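**Ticket: product transfer loop, low discharge flow at filler 2 – pump or something else?**
Status: open
Opened by: maintenance, second shift
Equipment: Skamix lobe pump, two-inch tri-clamp line, Brilier air-operated butterfly valves, Rastogi plate strainer

**Entry 1**

Filler 2 has been starving on and off since the February shutdown. Operators say the pump is worn. I have heard "the pump is worn" for every complaint on this line going back years, and the pump was rebuilt in that same shutdown, so I'm not ordering rotors on the strength of it.

What I have so far:

- Pump speed at the drive: 274 rpm, steady
- Discharge pressure at the pump: 50 psi when it runs well
- Discharge pressure during a bad spell: drops into the thirties, then comes back by itself
- Motor current: no real change either way

If the rotors were gone, I would expect it to be bad all the time and worse on thin product. It's neither.

**Entry 2**

Called Culthorpe, who sold us the rebuild kit. First question was whether we had checked the suction side. Second question was whether we wanted a quote for a bigger pump. Told them yes to the first and no to the second.

Suction checks:

1. Tank outlet valve fully open, confirmed by hand at the stem and not by the light on the panel.
2. Strainer basket pulled. Some fines, nothing that would choke it.
3. Gaskets on all suction clamps replaced. Two were pinched. No leak visible on either.
4. Ran on water for 20 minutes. No drop.

The pinched gaskets got everyone excited. I'll believe it when it runs a full week on product.

**Entry 3**

It did not run a full week. Same drop on the second day, during a changeover from the tall bottles to the short ones.

Timothée Caron from process says it is cavitation. It could be, but cavitating pumps make noise and I stood next to this one for most of a shift. He thinks the noise is covered by the bottle conveyor, and I can't rule that out. He is going to work out the suction head with the tank at its lowest level. Meanwhile, I asked operators to write down the tank level each time the flow drops, in the log book and not on the back of a label.

**Entry 4**

Log book results. Drops happened with the tank nearly full, half full and low. No pattern I can see. Timothée's numbers say we have margin at all levels as long as product is at 105 °F or below. Product temperature at the tank was under that every time somebody wrote it down, which was not every time.

So I'm moving to the discharge side. There is one thing between the pump and the filler that can dump pressure and then recover without anyone touching it, and that's the bypass valve. The spring-loaded one, next to the divert. It was also off the line in February and I can't find a record of who set it when it went back on.

**Entry 5**

Put a gauge on the bypass return. With the filler calling for product and pressure steady, there should be no flow back to the tank. There was flow. Not a lot, and not constantly – it came in bursts, and each burst lined up with the drop at the filler.

Culthorpe's answer is that the relief spring "may have taken a set" and they recommend replacing the whole valve. Maybe. I would like to see the seat first. A new valve costs us $240 plus the wait, and if there's a scratch on the disc or a bit of gasket under it, that is a ten-minute job.

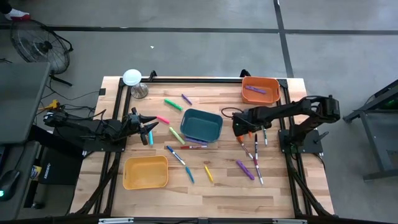
Pulled the valve after the last run. Findings:

- Disc face clean
- Seat has a nick at one side, not deep, can be felt with a fingernail
- Spring free length matches the spare in the cabinet, so I don't buy the "taken a set" story
- Adjusting nut was two full turns looser than the mark on the stem

Two turns is enough to explain most of it. The nick may explain the rest. I don't know how the nick got there and I'm not going to guess in writing.

**Entry 6**

Lapped the seat, fitted a new O-ring, set the nut back to the mark, and wired the lock nut. Tested on water, then on product through one changeover. Held 50 psi, no flow on the return.

I'm not closing this. We also thought the gaskets fixed it. Left to do:

- [ ] Full week on product, both bottle sizes
- [ ] Gauge stays on the bypass return until then, do not borrow it
- [ ] Temperature written down with every log entry, including nights
- [ ] Process to confirm the set pressure in writing; the mark on the stem is only a mark and I don't know who made it
- [ ] Cancel the bigger-pump quote, which Culthorpe sent anyway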